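Wen-hsiung Tsao
@whtsao
2022-12-08

Right, wooden boards. I've spent far too much of this week reading adverts for them and I have complaints.

Started because my sister wants a "proper" one for Christmas. She sent me a link. £200. For a chopping board. I assumed it was the price of a set.

The shop is called Tse and the page says the board is "alive". I've read it three times. It is a dead bit of tree. I'd be worried if it wasn't.

Same page: "will outlive your grandchildren". Guarantee: 2 years. Fragile grandchildren, apparently.

Next one, Justia, sells you the board and then a monthly tin of board oil. Monthly! I asked what was in it. "A proprietary blend of food-safe mineral oil." So what's the rest of the blend? Still waiting on that.

I use plain food-grade mineral oil from the chemist. Wipe it on, leave it overnight, wipe off what's left. I do it when the wood looks dull and feels rough. Couldn't tell you how often that is. A few times a year?

A few people are asking about olive oil. I wouldn't. It goes sticky and then it smells like an old cupboard. I did this to a perfectly good bread board in my first flat and had to sand it back.

Now the grain business. Every seller says end grain is "kinder to your knives". Probably true a bit. But what does more for my knives is sharpening them, and I do that less than I should, so I suspect the board isn't my main problem.

And end grain is heavy. The one I tried in the shop in Ustbridge took both hands to lift. I have a small sink. Where am I meant to wash it, the bath?

The man in the shop said you shouldn't really wash them. You should "refresh" them with lemon and salt. I asked about raw chicken. He said to get a second board for chicken.

He might be right on that one. I've got a cheap plastic board for meat and it goes through the dishwasher. Don't put the wooden one in the dishwasher, whatever the label says. I've seen one come out in 2 halves.

Somebody replied that bamboo is greener. Could be. It's also strips and glue, and I'd like to see the workings before I believe any of the little leaf symbols on the packaging.

Had a look at Workedon as well, who do "heritage" boards. They opened in April. I did ask whose heritage. My message has been read.

For the record, mine is beech, I've had it for 7 years and it cost less than a takeaway. One corner is a bit black where I leave it standing against the tap. Otherwise fine.

Someone's just sent me one at £800. It has brass feet. I'm going for a walk.

Back. Last one, and it's the claim that annoys me most: "one solid piece, no joins". Sellers say it like a join is a fault. A wide single slab is the one I'd expect to cup the first time you leave one side wet, and gluing up narrow strips is an ordinary, sensible way to make a flat board. Look at pale maple done like this. Long planks side by side, seams you can see, each strip a slightly different tone, and there are still nice soft swirls in the grain. Looks good to me. If my sister gets a board from me it'll be a jointed one with the price sticker peeled off, and she can oil it herself.

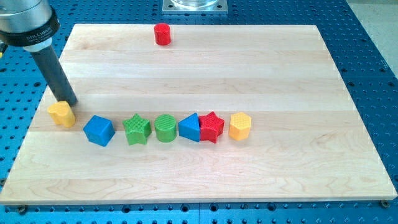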